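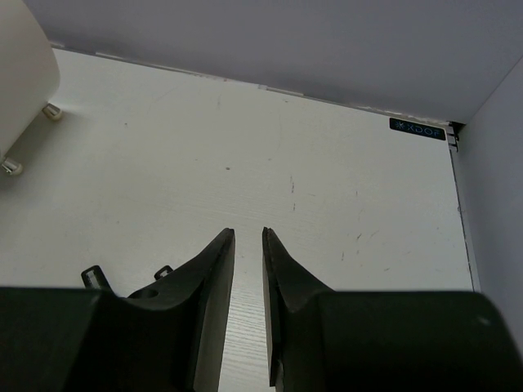

**Progress report to the Cirex small grants office**
**Project:** Takuso, two-arm handling of small desk items
**Prepared by:** Libor Sýkora, Corthorpe workshop
**Date:** February 2, 2022

## 1. What this report covers

In the last report we promised to hold one open day before the end of the winter. It took place in our workshop at Corthorpe, and most of this report is about it. The remaining points (spending, next steps) are short, as there were few changes.

## 2. Preparation

Fedir Koval and I used the week before for checking the cell. We tightened the clamps of both arms and repeated the gripper calibration twice, as the first result was not good enough on the left side. We also wrote a one-page sheet for visitors in large print. We printed 200 copies and a good part of them is left, so we will use them again.

The table surface shows small scratches and scuffs from earlier work. We decided not to replace the board at this stage. The scratches do not disturb the grasping, and a new board would mean to measure the arm positions again.

## 3. The open day

We received 223 visitors, more than we expected for a weekday. Many came from the technical school in Menon with their teachers. The groups were too large in the morning — people in the back row could not see the table well — and after lunch we made them smaller.

The demonstration had four parts:

1. A short talk on how one arm can hold or steady an object while the other one works.
2. Picking up highlighters from the table. The markers have black bodies and caps in pink, orange and green, and visitors could choose the color.
3. Work near the tall white container with the orange and yellow band, where the left gripper has to come very close to the wall of the container.
4. Questions, with both arms stopped.

Part 3 got the most questions. Several visitors asked how the gripper knows when it touches the container. Our answer was too technical at first, and Fedir later prepared a simpler explanation with a drawing on paper, which we will keep for the next visit. Some teachers also asked if their students could come back and move the arms themselves. We said yes in principle, but we must first write the safety rules for this.
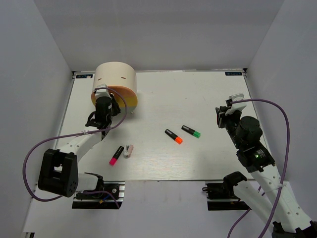
## 4. Spending

The open day cost 1,467 euros, including printing, refreshments and the bus for the Menon school. This is inside the budget line for public events. Receipts are attached as Annex B.

## 5. Next steps

- Write the safety rules for student visits and send them to you for comments in February.
- Add a screen beside the cell for larger groups.
- Repeat the marker task with the objects placed closer together.

We would like to ask if the unused part of the events line can be moved to the screen. Please let us know which form is needed for this.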